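The Software That Reads the Recordings

At Pimard, most of the work of teaching a robot happens before a robot moves

Rochelle Ruiz-Ortega starts her mornings with a list. It comes from a program called Filtico, which runs overnight on everything recorded the day before, and it sorts each recording into one of three groups: keep, reject or look again. She handles the third group herself.

"Keep and reject are easy to check, because you can pull a few at random and see if you agree," she says. "Look again is where the software is telling you it doesn't know. I spend most of my time there."

Ruiz-Ortega leads the data tools team at Pimard, a small company that writes control software for two-armed robots. The robots are meant for light household and stockroom jobs, such as putting things into racks and taking them out again. Pimard's control program learns these jobs from recordings of people doing them with hand-held grippers. A camera on each gripper records what the fingers are facing, and another camera takes in the whole work area from the height of a person's head.

The company's last full data set had 1352 recordings in it when the overnight run began. By the time Filtico and Ruiz-Ortega were done, 426 had been rejected. That was a better result than the one before, she says, and she expects the number to keep coming down.

The reasons for rejection are mostly dull. A clock on one camera drifts. A finger blocks the view of an object at the moment it is grasped. The most common problem, and the one that has taken the team the longest to deal with, is that the software loses track of where the gripper is.

To learn from a recording, the control program needs the position of each gripper at every moment. The grippers have no fixed base to measure from, so position has to be worked out from video and from a motion sensor. The program picks out small points in the video, follows them from one moment to the next and calculates how the camera must have moved. A cluttered shelf is good for this. A plain tabletop is harder, particularly when the camera is close to it and pointing down.
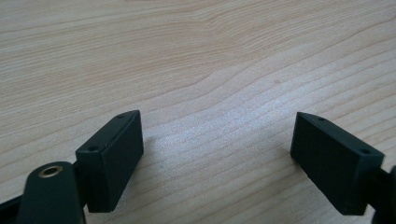
Looking for something to hold on to

Wood grain gives a tracking program plenty of lines but few points. A line looks much the same all along its length, so the program can tell that the camera moved across the grain and be unsure how far it moved along it. Glare makes things worse. A patch of reflected light shifts when the camera does, and early versions of the Pimard tracker treated that patch as part of the table.

The first fix was to ignore anything too bright. It threw away a lot of good video, and the team dropped it after a month. The current version, called Warnason, compares each point with its neighbors. If the neighbors agree on how the camera moved and one point disagrees, that point counts for less. Points that disagree again and again are removed.

Warnason also masks out the gripper's own fingers. They hold nearly the same place in the gripper camera's view all day, and a tracker that follows them will report that the camera is standing still. The mask has to change as the fingers open and close. Pimard first drew it by hand at several opening widths and filled in the rest by calculation. Now a small network draws it, and the hand-drawn masks are used to check the network's work.

When the gripper camera has too little to go on, Warnason leans on the motion sensor for a short time. Small errors in a motion sensor add up quickly. The limit is set at 700 milliseconds. If the camera hasn't recovered by then, that stretch of the recording is marked and goes on the list for the morning.

"We tried longer limits," Ruiz-Ortega says. "The path looked smooth and it was wrong. I would take a gap over a smooth wrong path, because a gap is something you can find."

Two hands, one clock

Jobs that use both hands bring a different kind of trouble. Each gripper is tracked separately, and the two paths have to be placed in one shared map. A small error in either path can put the left hand a finger's width away from where it was. The control program would then learn to reach for the wrong spot.

The view from head height is used to settle this. It usually has both grippers in it along with the table and a good part of the room behind, and the room is full of edges and corners for a tracker to use. A second program, Mendes, finds the grippers in that view and compares their positions with the ones Warnason worked out.

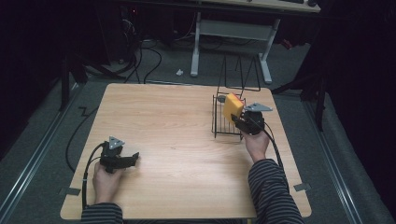
Mendes does its comparison after the fact, with the whole recording available, so it can work backward as well as forward. If a gripper is hidden for a moment, the program can start from the point where it comes back into view and work toward the gap from both ends. None of this would be possible on a robot making decisions in real time. Pimard keeps the two kinds of code in separate repositories to stop one from creeping into the other.

Soft objects and open wire shapes each get their own checks. A sponge gives when it is squeezed, so the width between the fingers is a poor guide to the size of the thing they are holding. Filtico used to flag those grasps as sensor faults. It now looks at whether the width holds steady after the fingers close, and it accepts a range of widths for the same object.

Wire racks confuse the depth estimate. The program sees the bars in one place and the tabletop through the gaps in another, and it used to average them into a surface that wasn't there. The fix was a plain one. Depth is now stored as two values wherever the program finds two, and the planner is told to treat the nearer one as solid. That makes the planner overcautious near the rim of a rack. The robot slows down there more than a person would, and it sometimes stops and tries again from higher up.

What gets kept

A full pass through all three programs takes about 80 minutes for a normal day of recording. The team could make it faster by lowering the video resolution, and a couple of the engineers would like to. Ruiz-Ortega has held off. The small points that Warnason needs on a plain surface are the first things to disappear when the picture gets smaller.

She has changed her mind about rejected recordings. Pimard used to delete them. Since March it has kept every one, along with the reason Filtico gave, and each new version of the tracker is run against the whole pile. Some recordings that failed under the old tracker pass under the new one and go back into the training set.

Others go the opposite way, and a recording that was accepted months ago turns out to have a fault the old software couldn't see. Those are pulled, the control program is trained again without them, and the results are compared. The difference is often too small to measure. The team writes it down anyway, and the list for the next morning starts filling up in the evening.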